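Paint comes off the rim of clear plastic cups, how to keep it on?
Posted by Helmi Ikonen in Crafts and Hobby

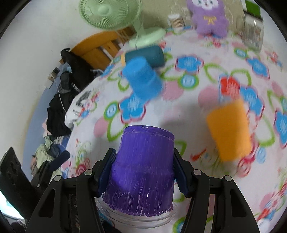 I am painting plastic cups in different colours for a children's party in October. They are the clear disposable type with a ringed edge. I use a normal craft paint from a tube, and on the upper part of the cup it stays quite well, but near the rim it makes small blobs and leaves gaps. Also the brush marks are very visible. I have purple, blue and orange so far, and I need 25 in total.

The cups will be used upside down, for a game where you hide a small ball. Nobody will drink from them. Should I wash them first, or is it the wrong paint? I would not like to buy a spray, as I live in a flat and do not have a balcony.

Santeri Hakala
Wash them with dish soap and let them dry, then do not touch the outside with your fingers any more. New plastic cups are slippery and the paint slides together into drops. After that I would go over the outside very lightly with fine sandpaper, 300 or finer. The cup becomes a little bit milky but you will not see this under the paint.

For the brush marks: use a sponge and not a brush. Cut a kitchen sponge in small pieces and tap the paint on. The first coat will look terrible, please do not add more at that moment. Wait until it is dry, then a second thin coat, and for orange maybe a third one. Put the cup over a glass bottle while you paint, so you can turn it without holding it.

About the rim, I would leave it clear on purpose. Put masking tape around just above the rings and paint down to the tape. Pull the tape off when the paint is still a bit soft, otherwise it takes pieces of the paint with it. The children will grab exactly at that edge, so paint there would be scratched off anyway.

Merja Mustonen
just buy coloured cups, 10 in a pack at our supermarket

Damian Sobczak
I agree with Santeri about the soap. If you have already painted some and do not want to start again, you can also fill the gaps with a paint marker for plastic. I did this on 8 cups for my daughter's school and it held fine, only the colour was not exactly the same.

One more thing, hold a finished cup against a lamp before the party. With one coat of a light colour you can see the ball through it.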